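Chapter 4
Where Does One Thing End? Boundaries in Everyday Geography
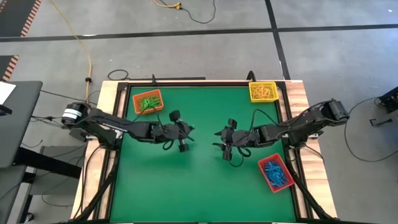
Ask ten people in Estbridge where the town stops and you will get a sign, a river, a bus fare and an argument. Geographers call all of these boundaries, and the first job of this chapter is to sort them out. Some are drawn on purpose, like black tape on a concrete floor, and can be moved by anyone with a free afternoon. Others are edges of a different stuff altogether: a green mat stops and a black metal frame begins, and you could find the join with your eyes shut. Towns have both sorts, and councils tend to confuse them.

Take Drurkham. In March its council moved the parish line 80 metres east, which put 19 households into Hultton without anyone lifting a teacup. Mei-kuen Yau, who had lived in Drurkham for 30 years, wrote to ask whether she still had. The reply ran to two pages and did not say.

We shall meet three kinds of boundary. Legal boundaries exist on paper and are enforced by post. Physical boundaries, such as rivers and ridges, exist whether or not you have the map – though rivers wander, and lawyers follow them. Felt boundaries are the ones people carry about in their heads, and they are by far the hardest to shift.

Before reading on, sketch the edge of your own neighbourhood from memory. Keep the sketch. You will need it in Section 4.3, where it will be compared, perhaps unkindly, with your neighbour's.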